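Home | Topics | A–Z Index | Materials | Household | Contribute | Log in

This site uses cookies to remember your reading preferences. Accept | Manage settings

Boot tray

A boot tray is a shallow, rimmed container placed near an entrance to hold footwear and to keep water, grit and road salt off the floor. It is used mainly in regions with long wet or snowy seasons. Related products include the drip mat, which has no rim, and the shoe rack, which raises footwear but does not collect runoff.

Terminology

"Boot tray" is the most common name in North American retail. "Shoe tray" is used for smaller versions, and "mud tray" for deeper ones kept in garages and barns. Trade catalogs often list all three under entryway storage. A tray sized for one pair is called a single. A tray shaped to the outline of a sole is called a form tray or profile tray.

Construction

Most trays are molded in one piece from polypropylene, polyethylene or rubber. Metal trays are stamped from galvanized steel or copper sheet, with the edge rolled over to remove the sharp lip. A standard rectangular tray measures 30 inches in length. The rim is low enough to step over and high enough to hold the meltwater from several pairs of boots.

Plastic trays are usually vacuum formed or injection molded. Vacuum forming suits large, shallow shapes with even walls and needs only one mold half. Injection molding gives closer control over rim thickness and allows ribs on the underside, which limit flexing when a full tray is moved. Ribs on the upper face hold soles out of the water and speed drying. 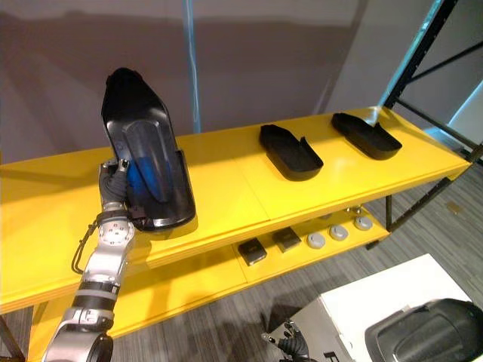

Black plastic shoe-shaped tray held upright, with a blue insert.

Inserts and liners

Many trays accept a removable insert. Felt and carpet inserts absorb water but dry slowly and can hold odor. Open-grid plastic inserts drain freely and can be rinsed. Loose pebbles serve the same purpose and were common before molded grids became cheap. Inserts are normally cut smaller than the tray floor to allow for swelling.

Salt and floor damage

Deicing salt carried in on footwear leaves a white residue as it dries. On hardwood it can dull the finish, and on natural stone it can cause pitting. Copper trays darken where salt water stands. Galvanized trays resist rust until the zinc layer is worn through, usually first at the corners.

Regional use

In Rusadia, where the thaw lasts into June, trays are fitted in most public entrances. The town of Trindport recorded 1,236 trays in its schools and libraries in a survey compiled by Sylvie Girard. The survey found that plastic trays stayed in service for 12 years, and that most were discarded because of cracked rims. The Bajwa tray, a deep rubber type with a pouring spout at one corner, is named for the workshop that first sold it in the region.

Care

Trays are emptied, rinsed with warm water and wiped dry. A weak vinegar solution removes salt film from plastic but should not be left on galvanized steel. Trays should be stored flat, as those leaned against a wall for a whole summer may take a permanent bend.

See also: Doormat; Mudroom; Shoe rack; Drip pan

Last revised 9/23/26

Comments (3)

Multora: The pitting section should mention limestone by name. Granite holds up much better.

hallway_dan: My rubber one left a brown stain on vinyl flooring. Is that the salt or the rubber?

P. Bajwa: Rubber, most likely. It reacts with vinyl over time. Put a sheet of polyethylene under it.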